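Saving Water at Home: What Four Households in Nastell Changed
6/13/24
By Divya Raju and Jelle Van Damme

For our project we wanted to know how much water a normal household uses for small cleaning tasks, and if people can use less without much trouble. We live both in Nastell, where the summer of last year was very dry and the town asked people not to water their gardens in July. At that time many neighbors spoke about the garden hose, but few spoke about the kitchen tap.

We asked 4 households to take part. Two of them are in the old center, one is on the road to Brultetow, and one is a flat in the Stevens building. Every household wrote down its water meter each evening for 2 weeks. In the first week they lived as usual. In the second week they tried to follow three simple rules: wash dishes and vegetables in a basin, close the tap while brushing teeth, and collect the cold water that comes before the shower is warm.

The first problem was the meter. In the flat, the meter is in the cellar behind a locked door, so the family had to ask for the key each time. They missed one evening, and for this day we took the middle between the day before and the day after. We know that this is not perfect, but we found no better way. 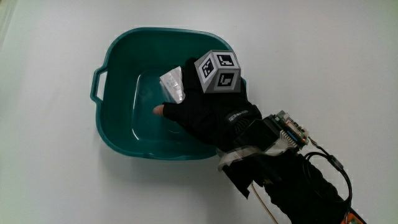

Why does a basin use less water than a running tap? A basin is filled one time and then the tap is closed, while a running tap continues to send water down the drain also when you are scrubbing or looking for the sponge.

The households found the basin rule the easiest. One mother told us that her children even liked it, and they used the old water from the vegetables for the plants on the balcony. The shower rule was the hardest. People forgot the bucket, or they did not want to step around it with wet feet - and one father stopped after the third day.

In the house with the biggest family, the use on a normal weekday went down from 122 liters per person to 86 liters per person. We were surprised by this number and checked it again with the notes. We must say that the oldest son was away for a part of the second week, and he takes long showers. We divided by the people who slept at home each night, but some of the difference can still come from him. The other households saved less, and in the flat there was almost no change.

Our test was short and the group was small, so we cannot say what would happen in the whole town. If we did it again, we would measure the kitchen and the bathroom separately. We would also like to compare with Gostau, where the water price is higher and people maybe already pay more attention.

We thank the families for writing down the numbers every evening, also when they were tired.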